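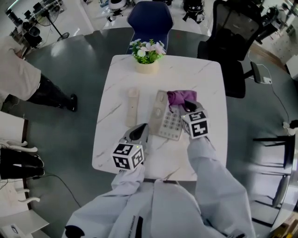 According to Kane Grimshaw, we should all have come away excited, and he told us so on the bus back: give it a few years and every packing line in the state will run on this. I wrote that down because it was the most confident thing anyone said all day. The rest of this report is about why I don't agree with it, or don't agree yet.

Our class visited the Buvix lab in November as part of the Automation and Work unit. We were asked to report on one demonstration. My group (me, Oanh Lương and Alby Tipoki) picked the tabletop handling station, where a pair of grippers works with ordinary things on a marble-patterned table. The things were an old corded telephone with its handset off, a purple drawstring bag and a small potted plant. The grippers are held by a person. Each one has a white cube with black square markers on it, and we were told the markers let the system work out where the gripper is and how it is tilted. The idea is that people do the task many times, the movements are recorded, and a robot is later trained on the recordings.

What we were told

Digby Te Moana gave the talk. He said the lab had 986 recordings for the bag and telephone tasks and that nearly 100 more were waiting to be checked. He said soft things like cloth are hard because they never land the same way twice. I believe that part. Anybody who has folded a fitted sheet would.

He also said the trained robot "handles most of it." Oanh asked what most meant. The answer was that it depends on the task and on how you score it. She asked how they score it, and we were told that was a longer conversation. We did not get the longer conversation.

What we saw

We watched from 2 p.m. until the next group came in. Everything we saw at this station was done by a person's hands. The grippers went where the person wanted because the person was holding them. It was careful work and slower than I expected, especially with the bag, but it was not a robot doing a job. Two robots were on the floor behind the chairs, and neither was part of our demonstration. I asked if we could see the trained version try the same task and was told it was not set up that day.

Alby thinks I am being unfair. His point is that you can't show the result without the boring part, and that the lab was open about which part we were seeing. That is true. My problem is more with the handout, which says visitors will "see automation at work." We saw somebody working so that there might be automation later.

Our questions for the lab

We sent these by email afterward and had no answer by the due date.

Out of 44 tries by the robot, say, how many would succeed with no help?
Does it still work if the telephone is turned another way, or is a different telephone?
Who decides that a recording is bad and throws it out?
How long can one person use the grippers before their wrists get tired?

What I would change

I would ask for one failed attempt on video. Kiri Lowther's group went to the Bradeo station and said they were shown a failure there, and their notes are a lot more useful than ours. I would also spend less time on the talk and let students try the grippers, even for a minute each.

I can describe the recording method well enough to pass the quiz. I can't say whether it works, so I have left the "Results" box on the worksheet blank.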